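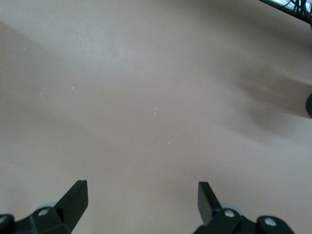

Period Drama "The Lamps of Ornel" Will Return for a Third Season in July

If you have been missing the drafty corridors and whispered arguments of the house of Grusier, you don't have much longer to wait. The makers of "The Lamps of Ornel" have confirmed that the show will be back in July with a new season, a new duchess and, to the relief of everyone who wrote in about it, the same old butler.

The series follows a small royal family trying to hold on to its crown in the years after a long war, and it has won a very loyal crowd of viewers since it first appeared (some of them, we hear, now hold dinners where everyone has to come dressed for the winter ball). The last season ended with Queen Adela signing away the summer palace while her sister listened from the stairs, and the new one picks up the very next morning, at breakfast, with nobody speaking to anybody.

Soledad Sandoval returns as the queen. She told us she had been nervous about putting the heavy coronation gown back on after so long away, and that it took 3 people and a good deal of patience to get her into it on the first day.

"I stood there thinking, oh, I remember you," she said, laughing. "It pinches in all the same places. But the minute it was laced up I had her voice again, and I was so happy to have her back."

Tumelo Joubert is also back as Prince Lucan, who spent much of last season in exile and will apparently spend a fair bit of this one trying to get his rooms returned to him. New to the cast is Meriem Samir, playing the young Duchess of Lei, who arrives at court with two trunks, no money and a letter she won't let anyone read. Samir had watched both earlier seasons with her mother before she was ever asked to audition, and she says her mother has been trying to get the contents of that letter out of her ever since.

Filming took place in and near Zalanville, where the old customs hall was turned into the throne room and 200 local people were dressed as courtiers, footmen and market sellers for the wedding episode. That one sounds like quite a production! Costume designer Ecaterina Filip and her workshop made 107 new outfits for it, many of them trimmed by hand, and she is already hoping that viewers will keep an eye out for the collars, which change as people fall in and out of favor with the queen.

Writer Thirumalai Menon, who has been with the show from the start, says the new episodes are a little gentler than the last batch, with more time spent below stairs and a long-promised visit to the duchess's home by the sea. He wouldn't be drawn on whether there will be a fourth season, although he did admit to keeping a notebook.

The first 2 episodes will be shown together on opening night, starting at 8 p.m., with the rest following one a week. Both earlier seasons will be repeated in the afternoons beforehand for anyone who would like to catch up.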